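Small Rooms, Long Letters: a talk with Sveva Morelli

Sveva Morelli moved to Hosov with two suitcases and a contract for one year. That was in August, six years ago, and she is still in the same rented room.

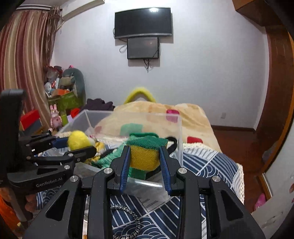
She teaches Italian in the evenings, and in the mornings she writes letters for other people. Her clients are mostly older persons who have family abroad and who don't trust their own spelling. "They tell me what they want to say, and I write it slower than they speak," she explains. "Then they correct me, and this is the best part."

Until now she has written 591 letters. She keeps no copies, only a notebook with the dates and the countries. I asked if she remembers some of them. She was thinking for a moment. "One man wrote to his brother after 31 years of silence. The whole letter was about a pear tree. I wanted to add something more personal, but he said no — the brother would understand the tree."

The work does not pay much. Ida Steinbach, her neighbor and first client, once told her to ask for double. Morelli raised the price a little, and then forgot to ask for it from half of the people.

Does she write letters of her own? "To my mother, on Sundays. She answers by telephone, because she says my handwriting is terrible."

In autumn she wants to start a small course for those who would like to write by themselves. The room is already found, above the bakery, and four people have signed up.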